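The first refusal arrived in a brown envelope, which rather dates the story. It came from the council at Tanitz, it was a page and a half long, and the editor of the town's small news site still has it pinned above her desk.

"I was thrilled!" she says. "I know that sounds daft. But I'd never had a public body write to me before, and there was a reference number on it and everything. I thought, right, now we're having a conversation."

She had asked for the inspection reports on the town's footbridges. It seemed a dull enough request, and she had made it mainly to find out how the system worked. The council said that putting the reports together would take too long. She wrote back and asked for one bridge instead, the one by the old Purier works, and eight days later the report was in her inbox.

"One bridge! That's when it clicked for me. I'd asked like somebody ordering everything on the menu. After that I got much fussier about what I wanted, and much nicer about how I asked for it."

We are talking in the back room of the site's office, over a pot of very strong tea, and she keeps getting up to fetch folders. She has sent off 250 requests for public records by now, and she can put her hand on most of them. Some are thick (the school bus contracts fill two box files). Others are a single sheet, and she seems fondest of those.

Her favourite concerns parking machines. The council had bought a set of them from a supplier called Jasex, and readers kept writing in to say they had paid and been fined anyway. She asked for the log of complaints, with names and number plates taken out, and got a spreadsheet with 1,720 rows.

"I read every row. It took me most of December, in the evenings, with the radio on. And people are wonderful when they complain, they tell you everything, where they'd been, what they'd had for lunch, how their mother was getting on. You start to see the same machine coming up, and the same hour of the morning, and you get that prickle on the back of your neck."

The machine in question stood outside the library, and its clock was wrong. She published the story with a map, and the council went through the fines again and paid people back. A man she had never met stopped her in the bakery to show her his cheque.

Was there ever a request she regretted? She thinks about this for a while, stirring.

"There was one where I asked for emails, all the emails between two departments over the leisure centre. I got 2,247 pages and I wasn't ready for them. I had no plan at all. I just started at page one and went on, and by the time I got to the interesting part I was too tired to notice it. A reader spotted it, bless her. So now I write down my question on a card before the papers come, and I prop the card against the lamp."

The audio came later. Public meetings in Tanitz are recorded, but for years the recordings sat on a shelf and you had to go in and ask. She did ask, again and again, and then wrote a long, cheerful article on how anybody else could do the same. It brought so many people to the front desk that the council began putting the recordings online. She now listens to all of them, including the licensing hearings, and writes them up in plain words.

"People say, how can you bear it, four hours on drainage? But somebody lives at the end of that drain! And you hear such good things. You hear the pause before an answer. You'd never get that from the minutes, the minutes just say 'a discussion took place'."
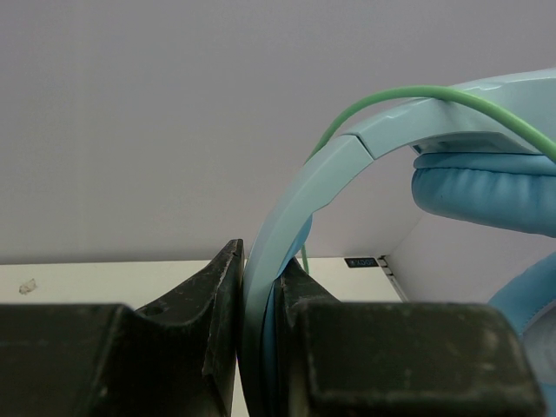
Over-ear headphones in pale mint blue.

She is keen that others should take it up, and runs an evening class called the Hettiarachchi sessions, after the hall where it meets. People bring a question from their own street. She helps them find out which office holds the answer, and then they write the letter together, out loud, with everybody chipping in.

"We had a lady who wanted to know why her road was never gritted. She'd been cross about it for years. We got the gritting map, and her road was on it, plain as day, under its old name. She took that map to the depot herself, and they changed it while she stood there."

Her advice to beginners is short. Ask for a document, and give its name if you can find it. Put your phone number at the bottom, so that the clerk can ring and ask what you mean. Say thank you when it comes, even if half of it is blacked out.

She has a new one in at the moment, to do with the swimming pool roof, and the reply is due any time now. Twice while we talk she breaks off to check her email.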